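3.2 Where the keys are kept

Keys came up in the first round of home interviews more often than any other small object, and we therefore gave them a section of their own. Most people we spoke to had settled on one of two methods: a dish or drawer near the door, or a row of hooks on the wall. This section deals with the hooks. The layout we used for the wall task is given in Figure 4.

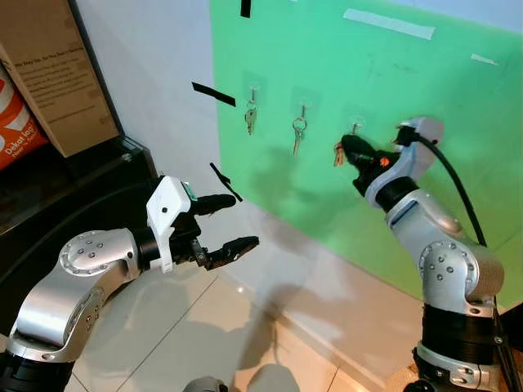
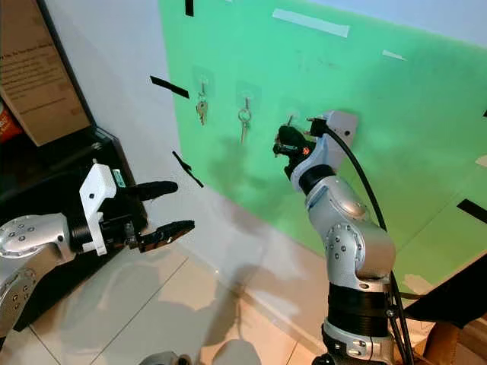
Figure 4. Key hooks on a green wall panel. In both views there are three adhesive hooks in a rough row, with silver keys on the left and middle hooks.

Why were adhesive hooks used instead of a wooden key rack with screwed-in pegs?

Most of the homes in the interviews were rented, and adhesive hooks were what people in them had on their walls. A rack also fixes the spacing between pegs, and we wanted to be able to move each hook on its own.

The spacing of the hooks matters more than we first thought. A bunch of keys takes up more room than the hook that carries it. The ring sits on the hook, but the keys spread out below, and a neighboring bunch can easily catch on them. In our first layout, which we called Isano, the hooks were placed close together, and rings were often lifted off in pairs by mistake. In the second layout, Draten, they were moved apart by 60 millimeters and the problem became rare. We kept Draten for all the trials reported below.

The height of the row was set from the floor and not from the ceiling. Several households hung their keys above a shoe shelf or a small cabinet, and told us that dropped keys went behind the furniture and were hard to get back. For this reason we left clear wall and floor under the hooks. A dropped bunch was left where it fell until the trial was over and was then picked up by hand and recorded as a drop.

Ring size was the second factor. A large ring is easy to get over a hook, since the opening leaves plenty of room for error, but it hangs lower and swings more once it is let go. A small ring swings less and is much harder to place. Liette Sutherland ran a short pilot in July with both kinds and found that the people taking part slowed down most in the last moment before a small ring went over the hook. Many of them turned the bunch in their hand so that the ring stood up on its own before they reached for the wall. We noted this as "ring turning" and coded it separately from reaching and releasing.

The number of keys on the ring had a smaller effect. A single key on a ring is light, and it tends to tip the ring sideways when held by the blade. A bunch of several keys pulls the ring down and keeps it steady, but the keys can fold up over the ring and cover the opening. Where this happened, people shook the bunch once and tried again. We didn't set a limit on the number of tries.

We collected 500 hangings in all. A hanging was counted as complete when the ring rested on the hook and the hand had moved away from it. If the ring caught only on the tip of the hook and later slid off, it was counted as a drop, even if it had stayed up for some time. Hélène Poirier coded the full set, and Sutherland coded 102 hangings again without seeing the first codes. They disagreed mainly on ring turning, where it was not always clear if a small movement of the wrist was meant to line up the ring or was part of the reach. These cases were discussed and given a shared code.

The order in which hooks were filled was left open. We had expected people to begin with the hook closest to them, and many did, but others left the nearest hook for last and worked toward themselves. Several said that a full hook close to the hand was in the way when reaching for the next one. In the home interviews the order was almost never a matter of reach. Each hook belonged to a person or a lock, and the spare set had its own place at the end of the row. One household kept a hook free for visitors and was firm that it should not be used for anything else.

Color was also mentioned in the interviews. Silver keys are hard to tell apart at a glance, and people used brass keys, plastic caps, or tags to mark the one they needed most. We did not use caps or tags in the trials, as they change the weight of the bunch and can jam against the wall. This leaves a gap between our task and the homes, where a bunch with nothing but keys on it was rare. A car fob in particular is much heavier than a house key and would probably call for a larger hook.

Adhesive hooks come loose with use. We replaced a hook when it could be shifted with light pressure from a finger, and wiped the wall before the new one was put on. Positions were marked in the plan drawing and not on the wall itself, so a new hook could end up slightly higher or lower than the one before it. We measured each replacement and did not find that these small shifts changed the number of drops. The hooks on the two sides of the row were replaced more often than the middle one, and we have no good explanation for this.

The same set of hooks was later used for the tasks with bags and lanyards, which are reported in Section 3.3.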